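I bought the Fleron memoir kit in August, four months after Dad's funeral, when my mum announced she was going to write everything down "before it goes". She's 81, she has never used a laptop for anything but the bowls club rota, and she had already filled two exercise books with handwriting that only my aunt can read. So I wanted something that would help her along without taking over, and Fleron seemed to be the one everyone in the family history groups was on about.

What you get for your £185 is a box with a fat ring binder, a deck of prompt cards, a little voice recorder and a voucher to have one hardback printed at the end. You can also pay for somebody to type up the recordings. We did in the end, and I'll come to that.

The cards first, as they're the heart of it. They're split by time of life, and each has one question on the front and a few nudges on the back. Some are a bit greetings-card for my taste ("What does love mean to you?" got a very long look from Mum and was put back in the box). But the plain ones are brilliant! "Who lived next door?" kept her going for a whole afternoon. I'd never even heard of the Bashir family, and now I know what they had for tea on Fridays, which of the boys could whistle, and that Mrs Bashir sat with my gran every single night the winter my grandad was in hospital. Mum was nine. She did the fires and got her brothers off to school and I honestly had no idea, she's never said a word about it.

That one card was worth a good chunk of the money to me.
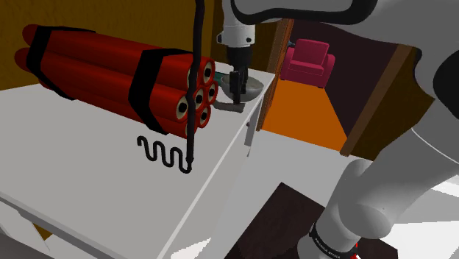 The binder is less clever. The rings are stiff and Mum's hands aren't what they were, so she ended up stuffing loose sheets in the front pocket, and by October the pocket had split down one side. I rang to complain and spoke to a very nice woman called Nkechi Edet who sent another one out free, so full marks for that, but the second binder has the same rings and the same pocket. I've since bought her a cheap box file. If you're buying for anyone with arthritis I'd do that from day one and keep the binder for photos.

The recorder is lovely and simple. Big button to start, same button to stop. Mum took it everywhere for a fortnight and did some of her best bits while peeling potatoes. My one grumble is that it doesn't tell you when it's nearly full, and we lost most of the story about her crossing to Rotterdam with a broken suitcase and a baby (my brother). She told it again, but it was a different story the second time, a bit more polished, and I still miss the first go.

Typing up costs extra and goes by the word. Her first batch came to 1654 words and was back in under a week, done by someone called Femi Effiong who had left every "well, anyway" exactly where she'd said it. I was all for tidying them out. Mum wasn't having it, and she was right, because when you read it you can hear her. The only mistakes were place names, and most of those were her accent.

I did look at a couple of others before buying. Wanum is a subscription that emails a question every Monday, and my friend Ayana Bogale's father-in-law gets on really well with it, but he likes email. Mum doesn't. Skurnberg do a beautiful leather journal with no prompts at all, and I think a blank page would have finished her off.

Now the book. The voucher covers up to 200 pages and you lay it out yourself on their website, which was easily the most annoying part of the whole business. Photos jump about when you add a paragraph, and it logged me out twice in the middle of the chapter on Dad. I had a little cry and went and put the kettle on. Give yourself a few evenings for it and save after every change.

It came just before Christmas. Cream pages, decent size print, and her name down the spine. She read the first chapter standing up in the hall in her coat. Then she found a spelling mistake on page 12, which was mine, and she's brought it up at every meal since.

So, four stars. I'd knock the binder and the website, and I'd happily buy the cards again on their own if they sold them that way (they don't, I asked). We've ordered three more copies for my brothers, and Mum has started on a second exercise book of things she says she left out on purpose.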